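Okay, wooden board season! I've been meaning to write this one up forever, and a rainy weekend finally gave me the excuse.

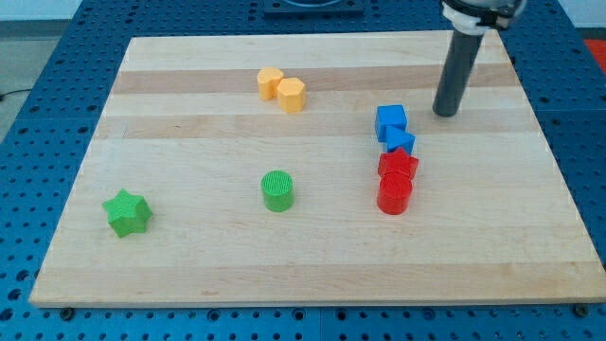 *Glued-strip board in light, maple-colored wood, with a few colored blocks on top.*

So, oiling. I used to slap on whatever was next to the stove, and please don't do that, because olive oil goes sticky and then it smells (ask me about the winter of the rancid bread board). Food-grade mineral oil is what you want. A bottle from the drugstore lasts me ages.

Wash the board the night before and stand it on its edge to dry. Flat on the counter is how you get a warp! Next day, if it feels fuzzy, go over it with 300 grit paper, always along the strips, and wipe off the dust with a barely damp rag. Then pour on more oil than seems polite and rub it in, ends and underside too. The ends drink the most. Leave it 15 minutes, wipe, and do it again. My big one took 3 coats before it quit looking thirsty.

A few other bits while I'm here:

- Onion smell: coarse salt and half a lemon, scrub, rinse, dry right away.
- Beet stains fade by themselves, mostly. I stopped fighting them.
- Never the dishwasher. The glue lines open up and you'll be able to slide a fingernail in.
- If a line has already opened, wood glue and clamps overnight will usually save it, but get the old crumbs out first with a toothpick.
- Oily rags go outside flat to dry. Mineral oil is pretty tame, but I also use linseed on tool handles and those rags can heat up on their own, so they all get the same treatment at my house.

I'll do the knife handles in April, once it's warm enough to work on the porch with the door open. The wooden spoons can go in the same batch, and so can the rolling pin if I can find it.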